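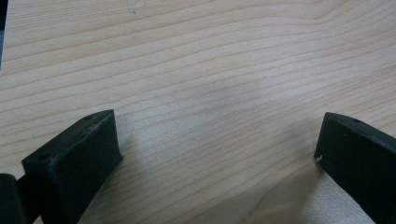
Riis and Skumwood publish first results of their gripper finger comparison

Plekbridge, Fri 4 January – The engineering company Riis and the test workshop Skumwood present today the first results of their common comparison of fingers for hand-held grippers. The comparison was carried out at the Skumwood workshop in Plekbridge and includes 3473 recorded trials. Its purpose is to give small automation teams a clear base for choosing a finger before they order parts in larger quantity.

Hand-held grippers are used by more and more teams that want to record how a person picks up and places an object, and later transfer this movement to an arm. The fingers are the cheapest part of such a tool, but they decide very much about the quality of the recording. Until now, Riis received many questions from customers about which finger shape is the right one, and could answer them only from its own experience.

For the comparison, two groups of tasks were selected. In the first group, the operator approaches a table surface with open fingers, closes them, opens them again and moves away. In the second group, kitchen items must be taken out of a rack and put back. Every operator worked with each type of finger, and the order was changed from one day to the next. The complete description of the tasks has 30 pages and is sent by Skumwood on request. 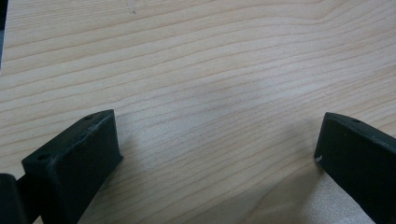
Wear was the first question which the two partners wanted to answer. A finger that looks good on the first day can change its surface after many contacts, and then the recordings from the beginning and from the end of a series are difficult to compare. Skumwood therefore inspected all fingers after every 100 trials and wrote down each change. The marks appear mostly at the places where the finger is exposed, for example the whitish scuffs along the upper ledge of the left finger, near the round hole, or the very small chip at the front lower corner of the right one. Marks of this kind were noted as light wear and the fingers stayed in the test.

In total, 1428 of the trials were made with the rack. This part was more demanding than the work on the open table, as the operator must bring the fingers between or above thin bars and at the same time keep the item in the view of the camera. According to the results, a block-shaped finger gives a secure hold on a glass, but it also covers a larger part of the view when the tool comes close to the rack. A slimmer finger leaves more of the view free and asks for more attention from the operator at the moment of closing.

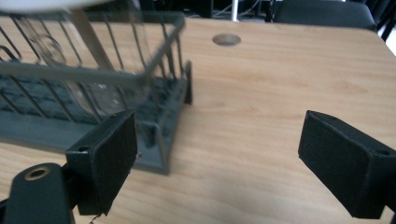

Open gripper at the Skumwood workshop, with a clear glass in the metal dish rack.

The comparison also looked at the recordings themselves. Reflections from a bright table surface and blur in fast movements made the edges of transparent items hard to follow. The operators were asked to move more slowly in the last part of the series, and the number of trials that had to be repeated became smaller. Riis will include this advice in the instructions for its customers.

"We did not look for one winner," Riis states. "A customer who works on a free table has other needs than a customer who works in a kitchen. With these results we can speak with both of them in a more exact way."

The data were sorted with Vustex, the software used by Skumwood for the management of trials. Each trial is stored together with the finger type, the task and the remarks of the operator – also those trials which were stopped before the end.

A second series is planned for March. It will use the same tasks with up to 30 new items and will compare two positions of the camera on the tool. Teams that wish to send their own fingers for this series can contact Skumwood until the end of this month. The fingers must fit the standard mounting of the workshop, and a drawing of it is available free of charge.

About Riis
Riis develops and sells grippers and small arms for laboratories and workshops.

About Skumwood
Skumwood is an independent test workshop in Plekbridge. It carries out comparisons of grippers, cameras and controllers for manufacturers and users.

Press contact: Skumwood, press office, Plekbridge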